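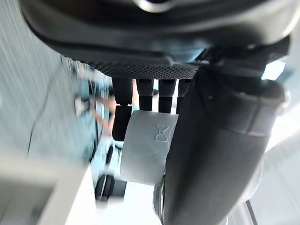

Hawi Gebreyes asked whether a weak grip must be deleted from the set. No, keep it, but mark it "weak" so the learning system does not take it as a good example.

Pimham recording checklist, before each session
Reading time: 1 min

[x] Emergency stop tested by two persons
[x] Wrist brackets, screws tight. Comment: please check both arms.
[x] Finger pads clean
[ ] Cables out of the walking path. Comment: still open, see below.
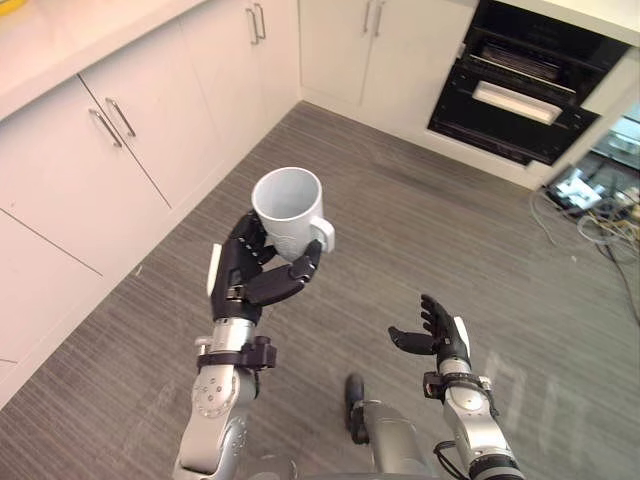 The cables must be taped before the base is allowed to drive. For arm-only examples we may start without it. Our target is 1,000 examples, and 262 are accepted until now. Please write the reason for every rejected one.

[x] Disk space for 46 more examples
[ ] Next check of the joints: October

Contact: Felatura safety desk | Back to top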